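July, late, kitchen table

Second day of the trade talks, or the second day of sitting outside the trade talks, which is my actual job. The Umovham delegation arrived at the defense ministry in Pliststead at eight this morning in four cars, one of which had to go back for a folder. Our side was ready and waiting with coffee and a slideshow. The coffee was better.

The matter on the table is patrol boats. Lendora has 38 of them tied up at Chisholm, and would like to have fewer. Umovham has a long coast and a short budget and would like to have more. You'd think two parties in that position could settle it over lunch. They have now had two lunches. 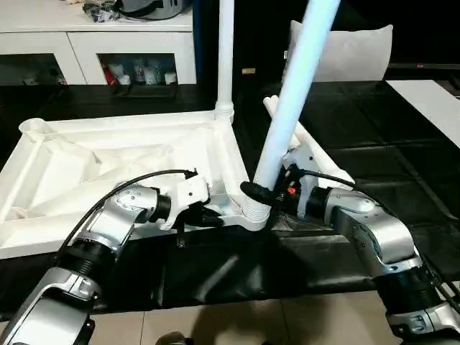

The sticking point this morning was engines. Gregor Jardine, who has been selling the ministry's old hardware since I was in braces, described them as "mid-life." The Umovham naval attaché asked which half of life he was counting from. Gregor said he'd get back to her with the maintenance logs. I have seen the maintenance logs. There is a binder for each boat and the early ones were kept in pencil.

Around eleven they let the press in for 90 seconds, during which both heads of delegation shook hands, let go, and were asked by a photographer to do it over. I got one question in. I asked whether the deck guns were part of the sale. The deputy minister said all options were being looked at in a spirit of friendship, so I wrote down "guns?" and underlined it.
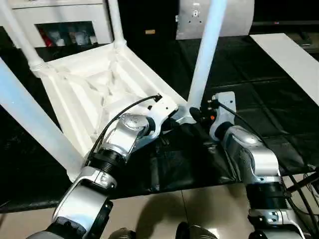 Lunch was fish again. Sorcha Ritchie from the wire service has a theory that you can tell how a negotiation is going by who sits next to whom, and she spent most of the meal craning around a pillar to test it. Her finding was that the lawyers were all at one end and eating fast. She filed a story on it. I wish I had her nerve.

In the afternoon they moved on to crew training. Umovham wants 200 sailors trained at Chisholm before the first boat leaves. Our people want them trained after, in Umovham, by a contractor to be named later. I happen to know that the barracks at Chisholm has had no hot water since spring, so I can see the appeal of naming somebody later.

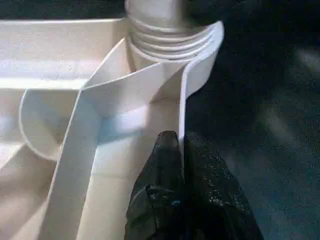
I did get hold of the parts list, which was left on a windowsill by a person I won't embarrass, even in here. It runs to 2163 line items. I read as far as the bilge pumps and then put it back, since I have a conscience and also the next page was all gaskets. Not one word in it about guns. Sent my editor four paragraphs. He ran two of them, under a headline saying the deal was "close," a word I had not used.

Walked home by the harbor to save the bus fare. Still need to call Mom, and find out what a fuel transfer manifold is before nine tomorrow, when I'm told there may be a statement. I was told the same thing yesterday, by the same man, in the same tie.

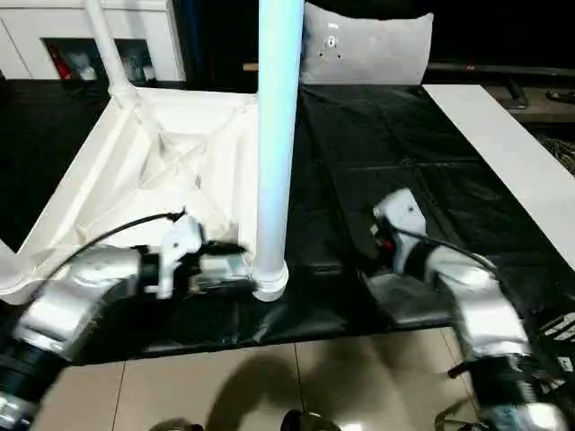
White frame with the pipe legs on, black sheet underneath.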